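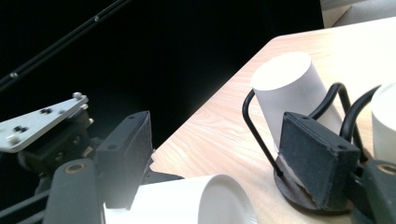

Trernora Field Recorder Kit

Every fieldwork recorder on the market promises to "capture the richness of the encounter". We sell them and we still roll our eyes. A recorder captures sound. The encounter is your problem, and so is the ethics application.

With that said, the Trernora is the kit we send out most often to ethnography programs. It records two channels, takes ordinary AA batteries and has a hold switch you can find by feel. The maker claims 34 hours on a set. We got 20 with the backlight off, and you should plan your village stay on our number. 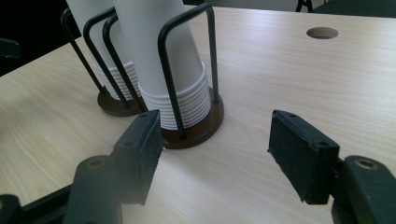 Two cup dispensers with white paper cups.

In the box: recorder, Rasatari lapel mic, wind cover, zip case. The case is nothing special. The memory card is sold separately, and we'd like to hear the maker defend that.

Transcription: the kit comes with a trial of Mfaume, which labels speakers automatically. Marites Barredo tried it on her kinship interviews and ended up typing them out herself. It may do better with one person speaking slowly in a quiet room, if you ever get interviews like that. The trial stops at 3,000 words.

Should you upgrade from the older Winus model? If yours still works, no. The sound is slightly cleaner and the menus are a different colour.

Departmental orders: send a purchase order and allow extra time in January. Warranty is 2 years and does not cover sand.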